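Paper and Foam Tic-Tac-Toe
Gallery by Fiifi Kwofie
November 2018

Tic-tac-toe is usually played with a pencil and thrown away. This set is meant to stay out on a table and be used again. The board is a plain sheet of white paper with four thick black lines on it. The pieces are separate, so a finished game can be cleared off and a new one started on the same sheet. The pictures on this page show it in use on a light wooden table.

The X's are blue and the O's are orange. I wanted two colors that could be told apart from across a room, by people who are not paying close attention to the shapes.

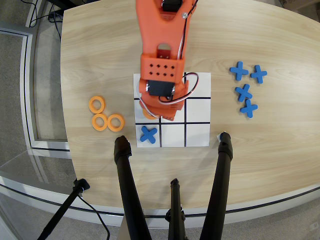 I cut the first rings at home from a foam sheet I bought at Cesteck. The outside circle is easy. The hole is harder, and the first few came out lopsided. A sharp blade and a slow turn of the sheet gave a cleaner edge than scissors did. The X shapes take longer, but the rounded ends hide small mistakes.

Pieces kept beside the board are easier to find than pieces kept in a box lid. O's go on the left and X's on the right. Players can pile them or line them up, whichever they like.
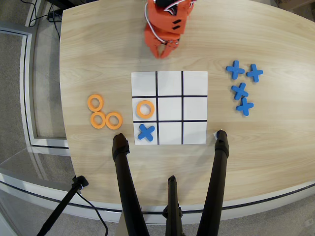
A square sheet works better than letter-size paper, which leaves a wide margin that people take for extra spaces. I trim mine with a steel ruler and draw the lines with a broad marker. Two coats of ink make them dark enough. When a sheet gets creased I replace it, and a pack of 600 sheets from Bama will last for years.

Foam pieces do not need to sit perfectly straight. A tilted X is still an X, and small children in particular will never line them up. What matters is that each piece is mostly inside its own square, so there is no argument over which one was taken.

With an O in the middle-left square and an X in the bottom-left, the left column is already blocked for both players. Most of the board is still open, and the center is the square I would take next.
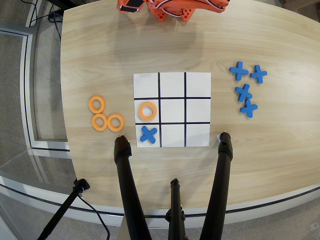
How many pieces does a full set need?
Five of each. The player who goes first can use five and the other player four, and having five of both means either color can start. I cut 14 in all and keep the extras in an envelope with the spare sheets.

Wipe the foam with a damp cloth and let it air dry. Store the paper flat.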